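About Lenska

Lenska is a cider house, a night school and, on paper at least, a furniture importer. We stopped importing furniture after two chairs. The paperwork to change our registered purpose costs more than the chairs did, so if you get a letter from us about upholstery, please ignore it.

Hường Hứa started the place in her uncle's packing shed with 200 borrowed bottles and a press she'd been told was antique. It was merely old. The first batch was called Jirnholm, after a village she had driven through once, and it tasted like a wet sweater. People bought it anyway, mostly relatives, and a few of them came back and asked how it was made. So she began teaching, which turned out to pay better than selling.
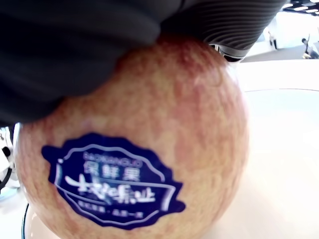

Quan Hollow, October

Pressing season, and the evening classes are full again. Inès Gautier runs them now. She trained as a tax accountant and teaches fermentation in much the same spirit: keep records, label everything, and don't get creative until you know what you owe. Beginners start at 6:30 p.m. and are usually arguing about yeast by seven.

We made 3,714 bottles last year and sold most of them. The Tornuder, our driest, has a small and stubborn following - you either like it or you suspect a prank. A class costs $370 for the full term, apples included, apron not.

The shop is open afternoons. Ring the bell twice, as the first ring only wakes the dog.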